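Parnholm Gallery: Cases and Dashboard Parts on the White Table

Welcome to our picture page. Parnholm is a small workshop for plastic parts from cars, and also for hard cases in which people carry tools and instruments. We clean, check, repair and store these things, and we like to show them a little before they leave us. Most of the work is done on a white table, because black plastic is easy to judge on a light surface. Small scratches and missing clips are found much faster.

The shelf list now has 400 parts on it, and the oldest entry is from the time when we still shared a building with Laaksonen. We add new pictures to the gallery every January, and in between when there is time.

Hard cases

A good hard case can serve for many years if the latches and the handle are kept in order. We wipe the shell with a soft cloth and mild soap, then we look at the hinges, and only after this we open the lid. The handle is the part people ask us about the most. 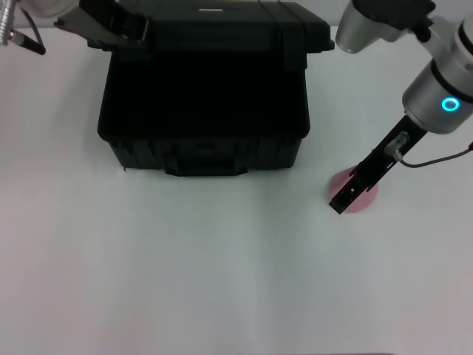
How should I store a hard case when I don't use it for a long time?
Keep it closed but with no weight on the lid, in a dry room and away from direct sun. Put a small bag of drying powder inside and change it when it becomes full of moisture.

Dashboard panels

The panels are more difficult than the cases. They are long, they bend if one person lifts them from the wrong end, and the matte surface takes fingerprints very easily. We always lift from below and never by the edge of an opening. For cleaning we use Skuvo, 2 caps in a bucket of warm water, and a dry towel directly after. Shiny sprays are not welcome here, they leave spots which are hard to remove.

If a panel has a label, please leave it on. Without it we must compare the shape with our old drawings, and this can take a whole afternoon.

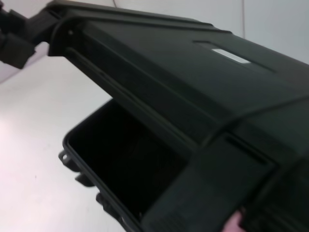
Dark dashboard panel with long molded ridges and a small white label in its slot.

Parts which are finished go to the Gornine store room, shelf 1606 and the ones next to it. If you want to visit us and see a part before you order, please write first and give the number from the shelf list.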